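The Working Table
How one institute teaches the ordinary business of a kitchen

The teaching kitchen at the Wostora Institute of Household Practice occupies the ground floor of a former dry goods store, and it has changed little in the 4 years since it opened. Students enter through a narrow hall, hang their coats, and take their places at plain tables on which the day's articles have already been set out. They do not cook during the first weeks of the course. They learn to put a table in order.

The course was designed by Nuwan Debnath, who managed hotel kitchens before joining the institute as director of instruction. His view is that most domestic cooking is slowed by the surface on which it takes place. A bottle stands where the board should go, the colander is at the back of a cupboard under two saucepans, and the plate intended for serving has become a resting place for spoons.

"People describe themselves as poor cooks when they are simply short of space," Mr. Debnath said. "We ask them to look at the table before they look at the recipe."

Instruction begins with a small number of familiar articles: a colander, a plate, a bottle of sauce, a few pieces of fruit. Students decide what each article is for, where it should stand during preparation, and where it should go afterward. The exercise lasts 90 minutes and is repeated with different articles until the decisions become habit.

The institute's written guidance, known as the Wultum notes after the street on which the building stands, runs to almost 70 pages. Much of it concerns sequence. Fruit is sorted before it is rinsed. The colander is placed near the center of the work surface, with its handles free. Plates are kept to the rear until food is ready for them. Condiments travel together, preferably on a plate or tray, so that they may be carried to the dining table and returned in a single trip.

Color has a modest role. The notes recommend pale dishes and a pale work surface, on which a strawberry stem or a drop of ketchup is readily noticed and wiped away. Patterned cloths are permitted at the dining table but are discouraged during preparation.
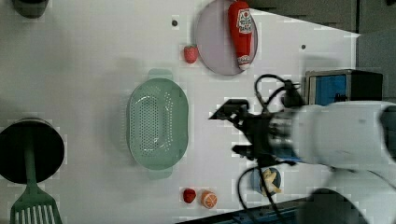 Should ketchup be kept on the table between meals?
The institute advises returning it to the refrigerator once opened, in keeping with the directions on most labels. A bottle left out for the length of a meal is no cause for concern.

Storage is taken up in the second half of the course. Colanders are hung or nested with bowls of similar shape, and small dishes are stacked by size at the front of a shelf. Students draw a plan of their own cupboards and revise it after a month of use. Mr. Debnath reads every plan and returns it with written remarks, chiefly on the subject of reach.

The autumn course opened in September. Applications for the next session are accepted at the institute's office, Room 2906, until 10 November 2024.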